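Fevimbridge Housing and Home Services Cooperative
Household Automation Working Group
Minutes of the meeting held 2021-06-03, Jaramillo Room, upper floor

Present: the chair, the secretary, two resident members, the kitchen lead, the shop floor lead from the linen store, and the technical lead from Cirkness (by phone until item 3, then in person).
Apologies: the purchasing officer.

1. Minutes of the last meeting

Approved with one correction. Under item 5, "the folding trial was completed" should read "the folding trial was stopped." The secretary will post the corrected copy.

2. Matters arising

The question of insurance for equipment left overnight in the shared kitchen is still open. The insurer has asked for the weight of each unit and the type of plug. Cirkness will send both.

The floor sockets by the linen store shelves have been repaired. The shop floor lead asked that nothing be plugged in there during deliveries, and this was agreed.

3. Linen store and shop floor

The shop floor lead reported on shelf restocking. Boxed goods of one size were moved from cart to shelf without much help. Bagged goods were not. Pillows in plastic were dropped or pushed to the back of the shelf, and staff ended up restacking them by hand. Her view is that the machine is useful on box days and in the way on other days.

A resident member asked whether the same unit could fold towels. The technical lead said it could fold a small towel laid flat in front of it, slowly, and could not yet take one out of a full basket and find the corners. The group had seen this for itself in the spring and did not ask for another trial.

Sweeping and floor scrubbing were not discussed. The group has already recommended buying a scrubber, and that matter is with purchasing.

4. Stikside proposal

Stikside has offered a service contract for a machine that would clear tables, load the dishwasher and put dishes away. The price quoted is 609 dollars a month, with a minimum term of 2 years. The proposal says the machine will handle "all common tableware."

The kitchen lead said she would want that phrase spelled out before anyone signed. The residents' kitchen does not have matching sets. Members bring their own plates and bowls, many of them glazed and some of them old, and the cupboards hold every size. A machine that has only been shown plain white cafeteria plates would not tell the group much.

The chair asked if Stikside would agree to a shorter term. The secretary had put this to them by email and was told that the term was fixed but the start date could move to July. It was noted that two other buildings had been sent the same offer. The secretary will ask them what they decided.

No decision was taken. The proposal stays on the table until the written list of tableware is received.

5. Dishes and kitchen work

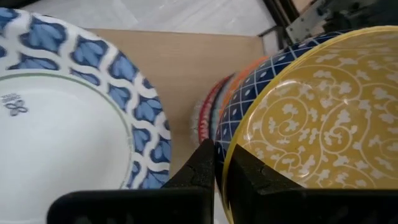 Report by the Technical Lead, Cirkness

Dishes are the chore members ask about most, so I will keep to what we know. Gripping a bowl by the rim, one finger inside and one outside, is a sound way to hold it, and a parallel gripper suits that job. The harder part is what sits next to it. With several dishes packed closely together on edge, the fingers need a gap to get into, and the outer finger has very little room. A wide plate standing close by leaves less space again for the wrist to turn.

Shiny glaze is the second difficulty. Highlights on a curved wall can be read as an edge, and a busy pattern can hide the real one. A rim in one clear color helps. I would not promise the same result with clear glass, and I have no figures for it.

My advice is that putting away single bowls and plates, with a person nearby, is reasonable to try. Pots, cutlery and anything with food still on it should stay with people for now.

Discussion: A resident member asked who pays for breakages. Cirkness will cover its own trials – Stikside's proposal does not say. The kitchen lead is willing to host a trial in the afternoon but not at meal times, and wants members told beforehand so they can take home anything they care about.

6. Actions

Cirkness: send weights and plug types to the secretary for the insurer.
Secretary: ask Stikside for the tableware list and for its terms on breakages; write to the other two buildings.
Kitchen lead: propose afternoons for a dish trial and put up a notice by the sink.
Shop floor lead: keep a note of box days and bag days until the next meeting.

7. Next meeting

July, same room, date to be confirmed by the secretary. The meeting closed after item 7 with no other business.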